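About Cleltelus

Cleltelus is a small workshop in Sararville. We take in old office computers, strip out the parts that still have use in them, and send the rest for metal and plastic recovery. We also test whether a machine can do that work. Ostap Holovko started the shop with 2 benches, and there are now 7 of us.

Can a robot take a computer apart?

Some of it. Lifting a part that stands free and has a flat side to hold is within reach. Cables are the hard part. They bend, they hide the thing you want, and no two cases have them lying the same way. A person moves them aside with one finger and doesn't think about it. A gripper has to be told, or shown, every time. We do most of our trials on desktop cases with blue plastic in the drive bays, where the color helps in finding the spot.

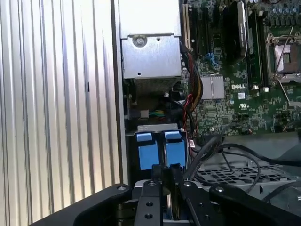 What we work on

Our task list has 62 jobs on it, from pulling a memory stick to wiping down the bench. A job counts as done when the machine finishes it 4 times in a row with no help. Most have not got that far. Screws in deep corners and tight plugs still go to a person, and so does sorting mixed parts into bins.

Clindent is our name for the bench setup and the task list together. Kowalchuk, a parts dealer across town, buys the drives and memory we recover. 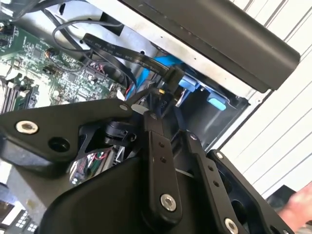

Page 2

Working with us

We accept desktops and small servers from offices and schools. Please remove any disks you want to keep. Monitors and printers are not accepted. Drop-off is at the side door in Sararville, and we give a receipt for each load.

Page last changed 28/07/2018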